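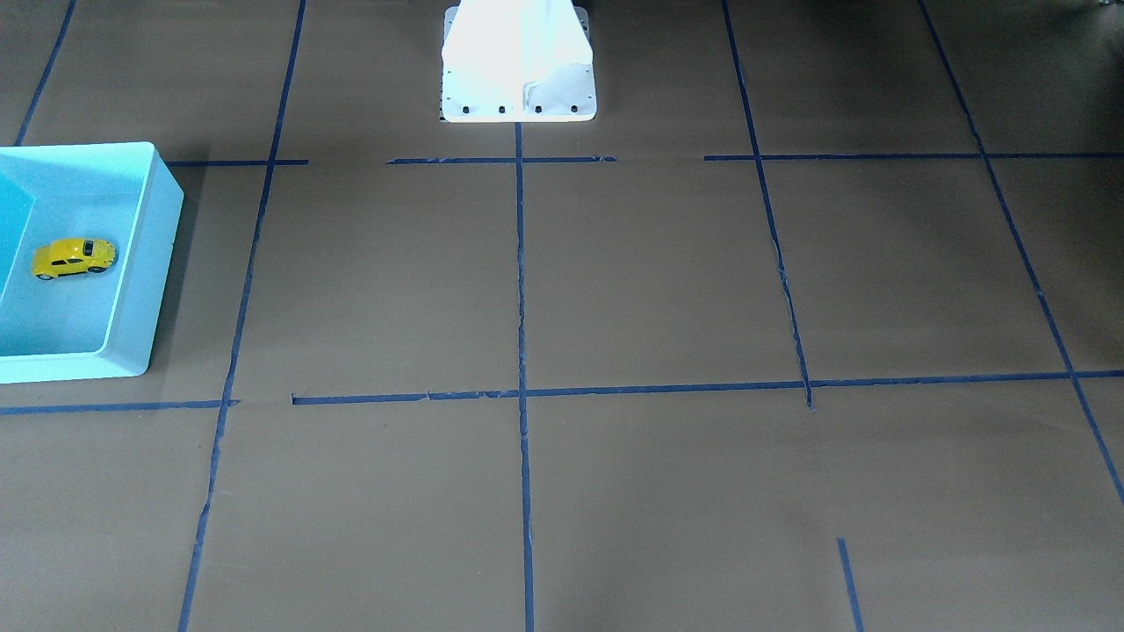 Blue tape on a brown surface, with a light blue bin at the left.

Angelica Cruzado has run the Filwood, a guesthouse at the quiet end of Jeltonora, for long enough that she no longer looks at the bookings before breakfast. She looks at the boiler first. We met in the dining room at 10:30, after the last guests had gone up to pack.

The house was a boarding school annex before she bought it, and the rooms still have the high windows. "People ask for the corner room on the second floor," she said. "It gets the sun until dinner. I could charge more for it and I don't, because then I would have to explain the prices on the phone."

A standard double costs $139 a night with breakfast. The rate stays the same from May to August and drops a little after that. Cruzado does not list every room with the big booking sites. She keeps 2 back for people who call.

"The callers are mostly families who came before," she said. "They want to know if the same bed is still there. Usually it is."

She changed the mattresses last winter and kept the old frames. The bedding comes from Suominen, a linen supplier across the river, which picks up in the morning and brings everything back the next day. Before that she did the laundry in the basement with two machines. "I was folding sheets at midnight. I don't miss it."

Breakfast is served from seven to ten. There are eggs, rye bread, fruit and a hot dish that changes daily. She stopped offering dinner when her cook moved away, and she now sends guests to Vukutier, a restaurant five minutes down the hill. It holds a few tables for the house until eight.

"Some people were upset about dinner," she said. "They wrote it in the reviews. I read those. Then I priced a new kitchen hood and stopped feeling bad."

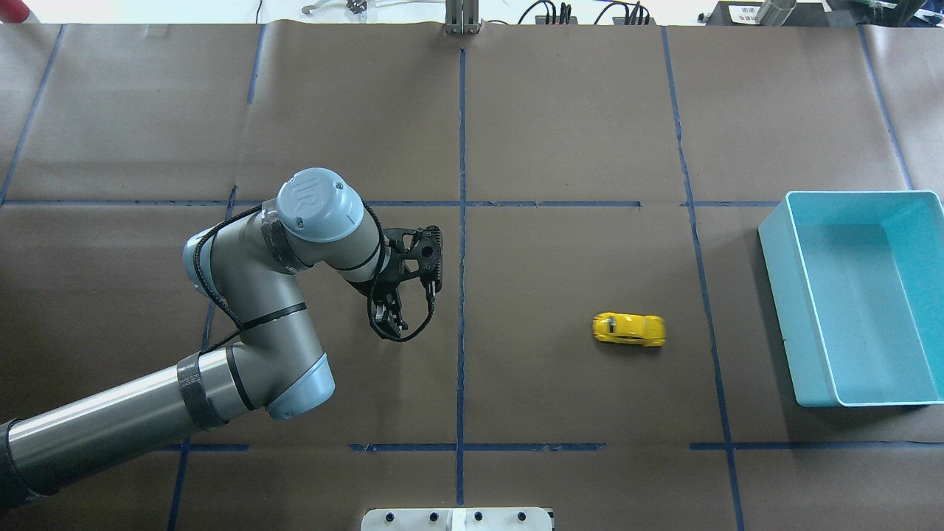
Getting there and parking

The train station is a short ride from the guesthouse, and the last bus leaves it at 9:40 in the evening. Cruzado will pick up guests who arrive later if they let her know by noon. Parking is behind the building and is free, but the gate is narrow.

"If you have a van, tell me," she said. "I will open the other side. Please don't try it in the dark."

Check-in starts at three. Bags can be left in the hall closet before then. Dogs are welcome on the ground floor for a flat fee, and she asks that they stay out of the dining room.
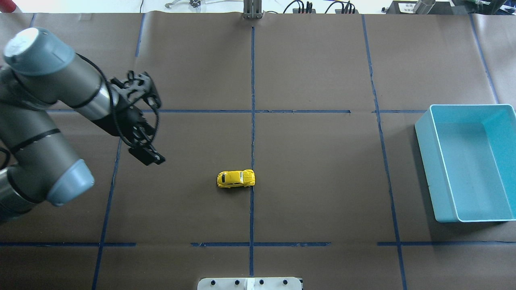 A gripper open over the work surface, with a toy car nearby.

Asked what comes next, Cruzado talked about the roof. The north side was redone in the spring, and the south side has to wait until the season ends. She plans to close for most of November and reopen with new carpet on the stairs.

She has been asked to take on a second house nearby and turned it down. "It has over 100 windows," she said. "I went and looked. Then I came home and made up the beds."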